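Handheld grippers – buy a second pair or save for an arm?

Posted in Equipment & Budgets by Brutville

Trying to sort out our spending before September and going around in circles. We do soft stuff, mostly caps and other clothing, with two grippers and a marker cube on top of each one. I've got 400 dollars left for the year and can't decide if it goes on a spare pair or into the kitty for a proper arm. What would you do?

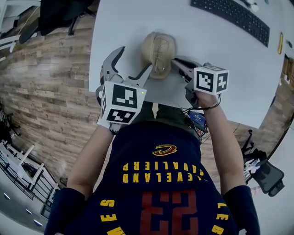

Clalow reckons the spare pair wins easily. I'd go the same way – an arm on that money is a daydream, sorry! Jaw pads and cables are what you'll burn through first, so put aside a bit for those as well. We went through 8 sets of pads last year and I'd only budgeted for half that. Print your own marker cubes if you've got access to a printer, and keep a couple in the drawer.

Zirholm
Get the arm.

Shawky
Depends how many hours you're running, I reckon. We had 2 people sharing one pair and every time a cable went we lost the arvo. Spare cables cost us 39 dollars a set plus postage, so I'd start there, then see what's left over for a second pair (secondhand is fine, just check the jaws close evenly). Also ask the supplier if they'll hold the price until your new budget comes through. Ours did, but only after I'd rung them on the Friday and again the week after.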